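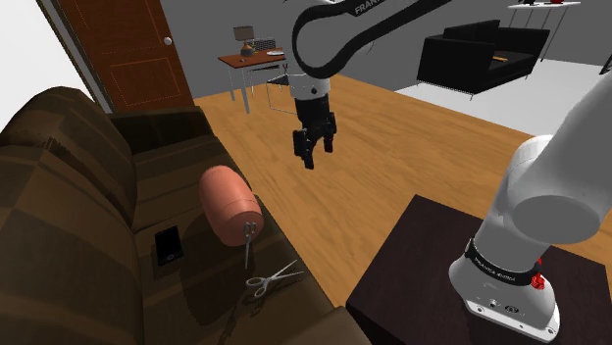 ## Why I let my robot practise in a pretend living room

Hello! I'm Sanaa Tawfik and I teach robot arms to pick things up. It's a brilliant job, and quite a lot of it happens in rooms that don't exist.

The living room at the top of this page is one of them. The couch, the lamp, the wooden door with its little round knob: a computer drew the lot. We call it a **simulation**, and it works a bit like a video game, except that the player is a program learning how to move an arm.

See the black part hanging down over the floor? That's the gripper. It has two fingers and no thumb (try picking up a pencil with just two straight fingers and you'll see what the poor thing is up against).

### What does it have to do?

My program gets a sentence, such as "pick up the phone". Then it has to work out which thing is the phone and where to put its fingers. On this couch there's a black phone lying flat, which is hard to pinch, and there are scissors too. One pair is lying open in a V shape and the other is standing up on its blades! You'd hardly ever find scissors like that at home, but a pretend room can put things in very odd places, and I like my robot to meet a few oddities.

### How do we test it?

My friend Digby Stubbs and I wanted to know: **does practising in lots of different rooms help?**

So we trained two programs. We called the first one Plorkach, and it practised in a single room, over and over. The second one, Fonora, practised in 150 rooms. Both had the same number of goes, to keep it fair. Then we gave each of them 978 tries in rooms neither had ever seen.

Plorkach got 42 right. Oh dear! Fonora did much better, though it still muddled up scissors and spoons more often than I'd like.

### So what did we find out?

Plorkach had got very used to its one room. Move the couch and it reached for where the couch used to be. It's a bit like learning your way to the loo at home in the dark and then trying it at your gran's house.

Next we'll try Fonora on a real arm. Real phones slip, and real cushions squash, so I expect plenty of drops. Digby has already bought 5 rubber phones.

**Try it yourself:** shut your eyes and ask someone to move your cup a little. Can you still find it first time?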